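Robotics & Automation | Research articles | Open access

4.2 Comparing the hand-held grippers

Two jaw sets were compared, the Iklow and the Taltusora, on the same container task. Both mounted on the same handles, same controller settings. Siu-ming Wu and Tzu-hsuan Lo took turns as operator – order shuffled between blocks, 28 trials per block. 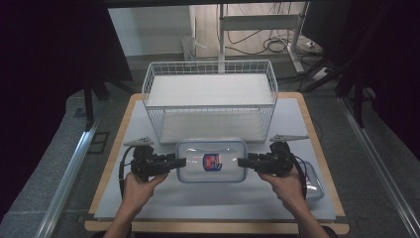
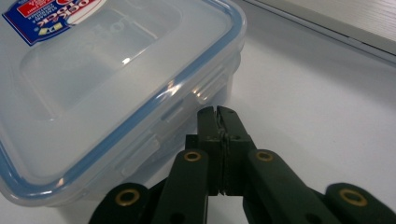

Figure 3. Container task. First picture: both grippers held either side of the lidded container, wire basket behind. Second: view from a gripper, closed jaws near the locking clip.

Lids were the hard part. Thin clips, little to grip, and glare on clear plastic upset the pose estimates more than we expected. Of 144 trials with the Iklow jaws, 19 ended in a slip at the clip. The Taltusora jaws slipped less but were slower to line up, and operators complained of tired wrists by the end of a block. Force limits were left alone thoughout.

We use cookies to improve your experience on this site. Accept | Manage settings

Recordings were then cut into single grasps, over 600 in all, and passed to the Kwok controller for replay. Replay on the arm is less forgiving – small errors in jaw angle that a person corrects without thinking are are simply repeated. Section 4.3 gives the replay results.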